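Automation in garment finishing

Garment finishing is the last stretch of work a piece of clothing goes through before it reaches a shelf, a mailbox or a customer's closet. It covers trimming, pressing, folding, bagging and labeling. Folding was for a long time the part of it that machines handled least well, and the arrival of robot arms at the folding table is one of the liveliest changes in the trade — and one of the most interesting to watch up close.

Background

Cloth is hard for machines. A box or a bottle keeps its shape when it is picked up, while a T-shirt takes a new one every time. Older folding machines get around this with flat plates that swing over in a fixed order, and a worker has to lay each garment on them squarely. They are fast on long runs of a single style. Small print shops and returns departments, where sizes and fabrics change from one piece to the next, have had much less use for them.

Two-armed folding stations work more as a person does. The arms take hold of the cloth at chosen points and bring it over. Many carry a camera near the gripper in addition to one overlooking the table, so that the fingers can be guided right up to the edge of the fabric.
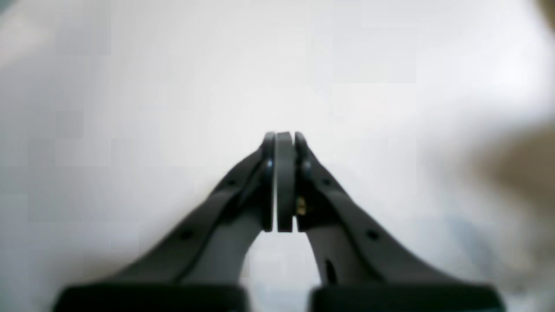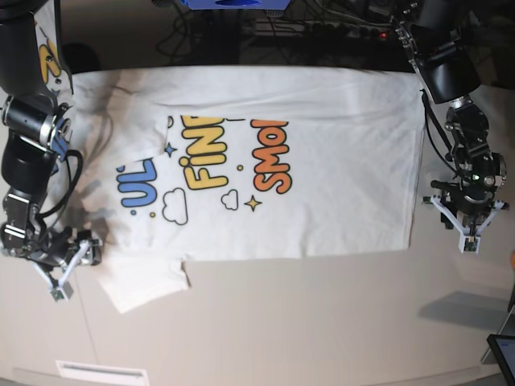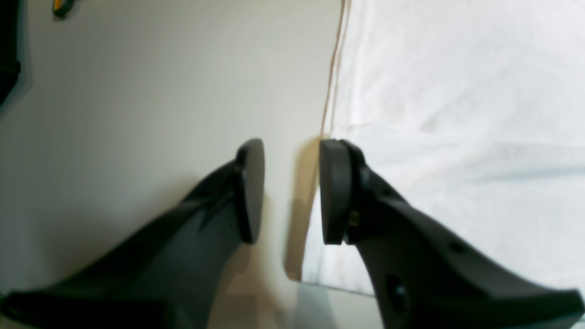 The Hista workshop

A well-documented case is Hista, a shirt printing and returns workshop in the town of Wendel. It installed its first station in August and a second the following spring, with the new table going into daily use on 13th March. At that point the workshop was finishing 710 shirts a day across all its tables, and 200 of them went through the robot stations.

Gemma Lockwood, the floor lead, kept a running log through the first season. It is wonderful reading for anyone who likes to know how work gets done. Thin cotton gave trouble early on, with the fingers closing on two layers when one was wanted, and she tried several tabletop coverings before settling on one with a little more grip. By entry 3366 she was noting the fabrics that no longer needed a second try. Black shirts remained a nuisance under the old ceiling lights, which were later replaced.

Changes to the job

Nobody at Hista was let go when the stations came in, though the working day changed a good deal. Folders used to stand at one table for a whole shift. They now rotate between the stations, the print inspection bench and packing, and a new role called table lead was created to look after the arms, clear a bunched garment and decide which batches suit them. Sleeves caught inside out, hoods and anything with a zipper still go to people.

Wrist and shoulder complaints were the reason many of the staff gave for welcoming the change. Others missed the rhythm of folding in company, and talk across the tables did drop off for a while. Moving the packing bench closer to the stations helped with that. Pay was a sorer point: table leads received a raise from the start, and inspectors had to wait for theirs.

Neville Greenwood, a long-serving folder who became one of the first table leads, wrote the shop's training notes. They begin with folding a shirt by hand, a skill every new starter still learns before working beside the arms.

Related practices

Bitevell, a hotel linen service, uses a similar rotation for its towel line, with shorter turns at each post. The Yadav laundry school teaches station setup alongside pressing and stain work, and its students spend part of the course on cloth handling alone — drape, stretch, grain and the way a seam pulls a fold out of line.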